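Right, I promised a thread about the robot open day at Emberg and I've got a cup of tea and no plans, so here goes. Long one, mute me now if you must.

First thing: it's miles out. The unit is on the business park at Fledcombe, past the garden centre, and the bus drops you at the wrong end. I walked the last bit along a verge with a tote bag full of sandwiches. Very glamorous start to the future.

At the desk they give you a sticker with a number on it. I was 763. I asked if that many people had been through and the woman said no, they'd bought a job lot of stickers from a fun run. Fair enough!

Groups were 11 at a time, which felt about right. Mine had two retired engineers, a mum with three boys, a student who asked all the best questions, and a man who only wanted to know what the electricity cost. He got his answer in the end and wrote it down.

They start you off with the oldest thing in the building, a single arm bolted to a bench that stacks cups. It's slow. You stand there willing it on like a toddler with a spoon. It dropped one on its second go and the whole group went "ohhh", and then it picked up the next one as if it couldn't care less, because it couldn't.

One of the boys got to press the stop button. Big red thing, exactly what you'd hope. He pressed it and then looked terrified, and the bloke running the bench told him that was the most useful job in the place. Sweet.

Then through to the main hall for Gethin, the two-armed one on a base. I'd seen the leaflet and assumed it'd be shiny and a bit smug. In the flesh it's more like a piece of kitchen equipment that somebody's very fond of. There's a strip of gaffer tape on one shoulder!

Gethin's party piece was clearing a table. Mug into the tray, spoon into the tray, then a cloth, which it folded into something I'd call a scrunch. I do that with cloths too so no judgement from me.

What I hadn't expected was how much it stops. It goes, it pauses, it goes again. The student asked what it was doing in the pauses and they said a mixture of checking its cameras and working out the next reach, and that the pauses used to be much longer. You get used to it after a bit. I found it quite calming, like watching someone do a jigsaw.

It took almost 6 minutes to do the table. I could do it in one, but I'd also moan throughout.

Lunch was in the canteen. Cheese rolls, crisps, and a tea urn that was the most frightening machine in the building. I had my own sandwiches anyway, see above re: tote bag.

Afternoon was the bit I'd really come for, the simulator. They call it Flarnier and I wrote that down three different ways before I spotted it on a door. It's basically a load of made-up rooms on a computer where a robot can practise before anyone lets it loose on real crockery.

And the rooms are bonkers. I was picturing neat little show homes. Instead you get yellow next to teal next to green, as if somebody decorated while blindfolded. The mum in our group said it looked like her first student house.

There's a point to it though. The guide said they muddle up the colours and patterns on purpose, so that the robot doesn't learn that tables are always brown and then fall to bits when it meets a white one. I thought that was really clever and have now explained it to my sister twice.

They change the furniture too, and where it all goes. The set we were shown had 39 rooms in it and they flicked through them on the big screen while we shouted out which ones we'd live in. I would live in none of them. The boys would live in all of them.

You see the rooms from the robot's side of things, with its own arms sticking up in front of you, and the tilt on some of the views makes your stomach go a bit funny. One of the retired engineers had to look at his shoes for a while.

Then we got a go! You hold a controller in each hand and the arms on the screen follow you, more or less. Opening and closing the grippers is a trigger. I was hopeless. I spent my entire turn waving at a wall, and then I finally got the left one lined up with something and the buzzer went.

The boys were brilliant at it, obviously. The smallest one had the hang of it before the guide had finished explaining. The electricity man was also weirdly good and I think it was the happiest he'd been all day.

Things I asked that got proper answers: does practice in the pretend rooms carry over to real ones (some of it, and grabbing is harder than moving about), does Gethin ever break things (yes, they buy mugs from the charity shop), can it do stairs (no, it's got wheels, please stop asking).

Things I asked that did not get proper answers: when can I have one, and would it do the bins.

I did like that they didn't oversell it. No music, no dry ice, no one in a headset telling us our lives were about to change. Just people who were obviously pleased to have visitors, and a robot scrunching a cloth.

Practical bits if you fancy the next one. They reckon July again. It's free but you book your slot, the afternoon groups get longer on the simulator, and wear a jumper because the main hall is freezing. Get off the bus one stop later than the website says. ONE STOP LATER.

Loos are fine. Parking looked fine too, from where I was walking past it with my sandwiches.

Someone's asked if kids would be bored. Ours weren't, but I'd say the cup bench drags a bit if they're very little. Head for the simulator first if they'll let you swap.

And for everyone who's been asking what the pretend rooms look like, have one of the Flarnier ones. Tell me you'd pick that green with that yellow.

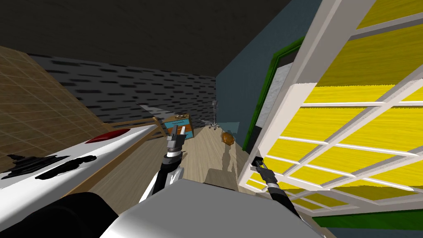

Robot's-eye view in the simulator, both arms up and the big yellow window on the right.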